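Como arrumar um suporte de metal com base redonda e uma espátula na mesa

Cubra o tampo com papel quadriculado e prenda os cantos com fita.

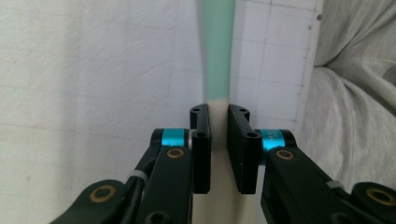
Escolha uma espátula estreita e leve – a minha é verde-clara.
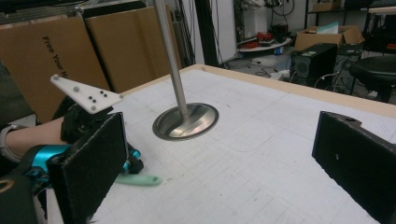

O suporte fica de pé, mais para o meio, com a base inteira sobre o papel.

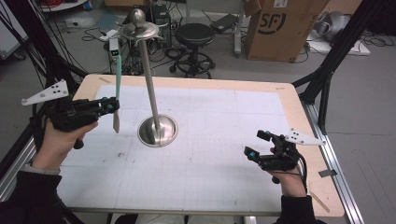

Suporte de metal polido sobre o papel quadriculado

Depois deite a espátula na diagonal, perto da base. 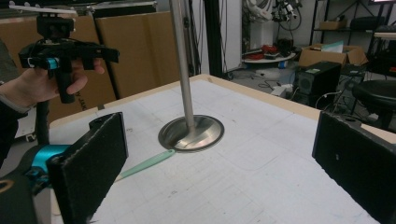 Equipa Amrani, redação

Para guardar, deixo 2 cm livres de cada lado da caixa.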